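Startseite » Haushalt & Technik » Automatisierung

Kann ein Roboter inzwischen wirklich aufräumen?
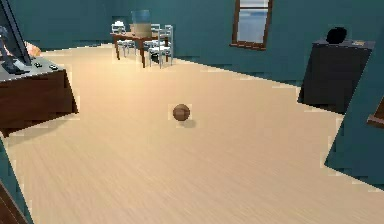

Worum es mir geht
Mahtab Najafi
Hallo zusammen, ich überlege schon seit Dezember, ob sich so ein Haushaltsroboter für uns lohnt. Saugen und Wischen ist ja längst kein Thema mehr, aber bei uns liegt abends immer irgendwas auf dem Boden, meistens ein Ball, und dann muss doch wieder ich mich bücken (mein Rücken dankt!). Im Simulator klingt die Aufgabe so einfach: Ball auf dem Holzboden finden, hinfahren, aufheben, auf den Esstisch legen. Schafft das schon ein Gerät in einer echten Wohnung, mit Stühlen und allem? Liebe Grüße!

2 Antworten

Gheorghița Husar
Liebe Mahtab, ich kenne das so gut! Hinfahren ist das kleinere Problem, und ein Ball mitten im freien Raum ist noch der freundlichste Fall. Schwierig wird das Greifen: Runde Sachen rollen weg, sobald der Greifer sie schief anstupst. Ich habe mit dem Dadar im Simulator 22 Läufe gemacht, da lief es wunderbar, und zu Hause hat er den Ball dann zweimal unters Sofa geschoben, wo er bis Dienstag lag. Für feste Wege würde ich ihm trauen, fürs Aufräumen mit Kindern im Haus noch nicht. Warte lieber noch ein bisschen und schau, ob du so ein Gerät irgendwo ausleihen kannst.

Tuấn Hà
Korb hinstellen und Kinder werfen lassen. Geht bei uns super und kostet keinen Strom.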